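Unit 4. Partner Roles in a Spatial Data Consortium

Before a shared geodata platform is built, the partners agree in writing on who supplies data, who maintains it and who answers to users. This unit follows the Jeltier platform, coordinated by Montserrat Camacho.

Data providers deliver their layers to the Dekunik catalog. A single delivery may hold up to 2,000 features; larger sets must be divided by district. Each layer carries a metadata record in the agreed profile.

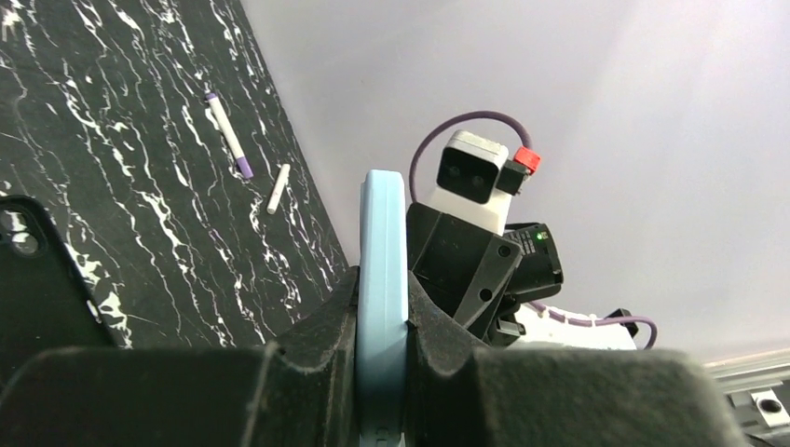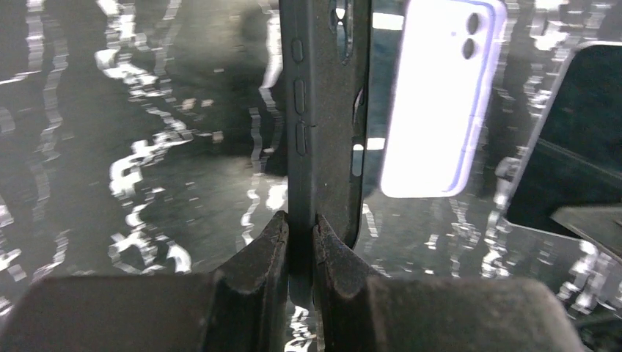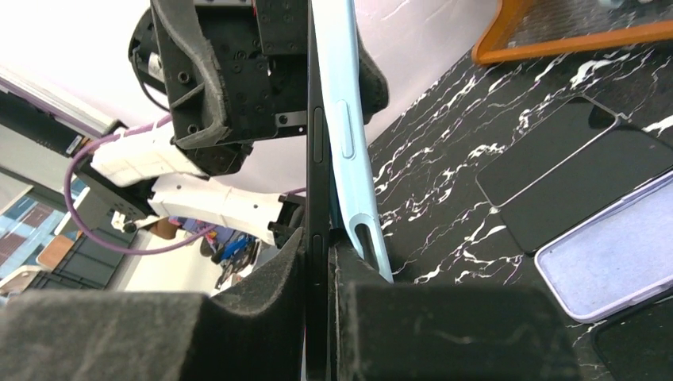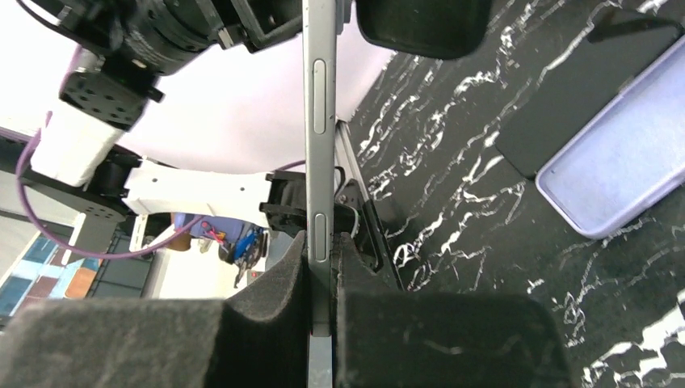 Photos: Joon-young Ki

Pilot sites test the platform with local users, and their reports go to the technical partner before the October review. Students should read the Quintero pilot report and prepare a note of 500 words on how responsibility for outdated layers is assigned.

Notes are submitted to Dalibor Štefanec.

Last updated: 5 July 2018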